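News > Press Releases > Products

Rusteo Opens Fotier Teaching Kit to Small Workshops and Schools

Two-arm set lets a person show a task by hand or from a second pair of arms, without writing program code

August. Rusteo announces today that the Fotier teaching kit, until now used only inside the company and by four partner sites, is available to order for small workshops, technical schools and repair businesses. The kit contains two tabletop arms with grippers, two smaller hand-held leader arms, and the Surno recording software. With it a person can show the arms how a task is done, and the arms can then be trained to repeat it.

Many small companies have work which is too varied for a classical industrial robot. One week they pack brushes, the next week they sort small metal parts. To program each of these jobs by an engineer costs more than the job brings. The Fotier kit was developed for this situation. The person who knows the task is also the person who teaches it.

"Our first customers were not robot people, and they did not want to become robot people," said Geetha Kulkarni, managing director of Rusteo. "They asked us for a tool which their own staff can use after one morning. We have worked on this wish for a long time, and I am glad that we can now offer it to more of them."

Two ways of showing

The kit supports two methods. In the first one, the user takes the arm directly with the hands and guides it through the movement. The motors become soft during this time, so that little force is needed. This method is suitable for slow movements with few contact points, such as placing a part in a tray.

In the second method, the user sits beside the table and moves the two leader arms. The working arms follow these movements. The user has free view of the table, and the hands do not cover the objects. Rusteo recommends this method for all tasks in which both arms must work together, for example when one arm holds a box open and the other one fills it.

During each showing, Surno records the joint positions, the opening of the grippers and the camera pictures. A showing that went wrong can be deleted with one foot pedal, and the user can start again at once. For a simple task, Rusteo advises to collect at least 20 good showings before the first training.

Experience from the partner sites

The partner sites have together recorded 2,226 showings. The tasks were chosen by the sites themselves and come from their daily work or from their teaching. Among them are the folding of cloths, the plugging of connectors, the sorting of screws and the handling of writing and painting tools.

This last group was the most demanding one. A brush that hangs from a hook swings when it is touched, and the gripper has little room between one handle and the next. The handles are also of different thickness, so the same closing movement does not fit for all. Florian Lefèvre, who leads the application team, spent seven days with the teaching staff on this task before the way of showing was fixed.

"In the beginning we moved too fast," said Mr. Lefèvre. "A person lifts a brush from the hook without thinking about it. With the leader arms you must think. First you come near from the side, then you wait a moment, then you close the fingers. When the teacher made this small pause every time, the training became much better."

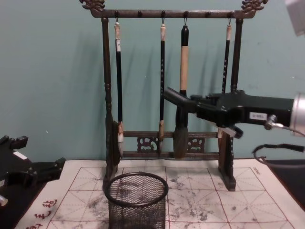
The experience with hanging objects has also changed the software. Surno now shows the user after each recording where the movement was slower or faster than in the earlier ones. The user may keep the recording or delete it. In addition, the sensitivity of the leader grip can be set in four steps, and the finest step was made for thin handles and other narrow objects.

Tharun Pillai, who is responsible for training courses at Rusteo, sees a use in schools as well. "Students understand quickly that the quality of the result depends on the quality of the showing," he said. "They discuss between them how to hold a tool correctly, and this discussion is already a good lesson."

Availability and training

The Fotier kit can be ordered from this month directly at Rusteo. Delivery includes the two working arms, the two leader arms, table clamps, cables, the foot pedal and a license for Surno. A computer for recording is not part of the delivery. Existing partner sites receive the new software version free of charge.

An introduction course of one morning is held by the company at the place of the customer. It starts at 9 a.m. and covers mounting, both methods of showing, and safe behavior near the arms. The written course material was prepared together with Nusrat Wijesinghe and can be ordered separately.

About Rusteo

Rusteo develops tabletop robot arms and recording software for companies and schools without an own robotics department. The arms are assembled in the company's workshop, where repair and spare parts service is also located.

Press contact

Kumaresan Fernandes, Rusteo Communications
Interview requests and requests for a demonstration of the Fotier kit are answered by the press office.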